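Workshop Tips: Good Practice for Hand-Held Grippers at the Bench

Flevance Workshop Notes
Tuesday, October 13, 2020

These rules cover two-finger hand-held grippers used on a table or bench at home or in a small shop. They follow the house standard used at the Forkness bench, with changes for softer goods.

Before starting

Clear the table of anything not needed for the task. Leave at least 20 cm of bare surface on the side the tool comes in from. Wipe the fingertip pads with a dry cloth. Grit on a textured pad marks thin plastic and pulls threads in fabric.

Check the screws in both pads. Tighten by hand with a short driver, then stop. Threaded inserts set in plastic will turn in their holes if forced, and an insert that has turned once should be replaced.

Close the jaws fully and look at the pads from the side. The faces must meet flat. An offset of more than 2 mm means one finger needs to be reset.

Fabric and bags

Soft items are approached with the jaws open and the pads level with each other. Pick up at a fold where there is one. A single flat layer tends to slide out as the jaws close. Keep off trim and seams unless the task sheet calls for them.
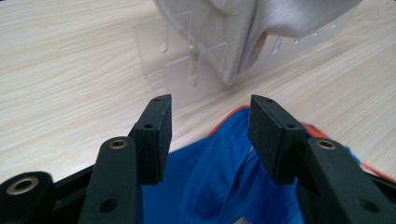

Filed under: Grippers / Soft Goods

With blue fabric between the fingers and clear plastic farther back, the two materials are handled as separate jobs. Finish one and open the jaws before moving to the other. Clear sheet and trays are hard to judge for depth on a pale tabletop, so lower the tool slowly and take hold at a rim or ridge. Do not pinch across a perforated row.

Wear and records

Inspect pads after every 80 cycles. Replace both together, even if only one is worn. Flostby pads and Lachance pads differ in thickness and must not be mixed on one tool.

Write the pad change on the tool card along with the cycle count. Cards are kept for the life of the tool.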